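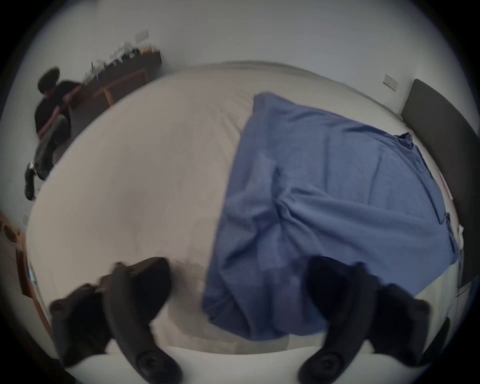 View from a hand-held gripper with its fingers open, over a bed with a crumpled blue cloth.

Hand-held demonstration gathering is a way of collecting examples for a learning system without the robot being present. A person carries a gripper similar to the one fitted on the robot arm and does the task with it by hand. A camera on the gripper records each attempt, and the recordings are later used to train a policy, that is, the program which decides how the robot should move. The method is used in kitchens, workshops and bedrooms, and it is common in work on soft objects such as cloth.

Background

Earlier collections were mostly made by teleoperation, where an operator steers the real arm from a distance. This gives exact joint positions, but it is slow and it ties the work to the room where the arm is installed. A hand-held tool can be carried in a bag to an ordinary home. The price is that the motion of the hand must be recovered afterwards from the video, and some motions easy for a human wrist are impossible for the arm. Such recordings are normally removed.

Equipment

The usual tool has two fingers, a handle and a wide-angle camera. The lens shows the fingers together with a large part of the room, so straight walls and furniture look curved near the border. The wide view helps the software to find fixed points when a plain sheet fills most of the picture. Many groups add a second camera, worn on the head, which shows the hand and the tool from outside. Small square markers are often fixed to the fingers, and from them the opening of the jaws can be calculated.

Cloth tasks

Cloth is considered difficult because it has no fixed shape. The same blanket can lie in a different way each time, and an edge may be hidden under a fold. Typical tasks are spreading, folding and pulling a corner flat.
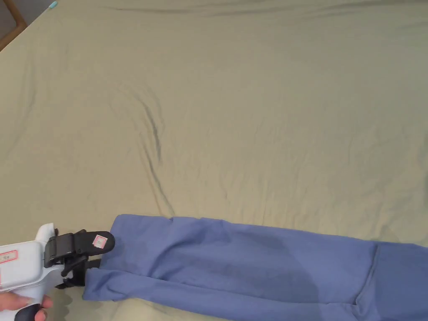
Closed jaws holding the left end of a blue fabric on a khaki sheet.

An attempt generally begins with the cloth in a disordered state and ends when the operator opens the jaws and moves away. Failed grasps followed by a second try are kept by some groups — they teach the system how to recover — while others cut them out.

The Netthorpe collection

The Netthorpe cloth collection contains 2,861 recordings made in private homes. Of these, 2,000 are used for training and 600 for testing; the remainder is held back. The sorting was done with Karnero, a labelling program from the firm Westerberg. A smaller set with the same file layout, Jalico, covers towels only.

Limits

The camera does not record how strongly the fingers press, so thin fabrics are poorly represented. Operators also develop personal habits, and a policy trained on the work of only 2 people may copy them.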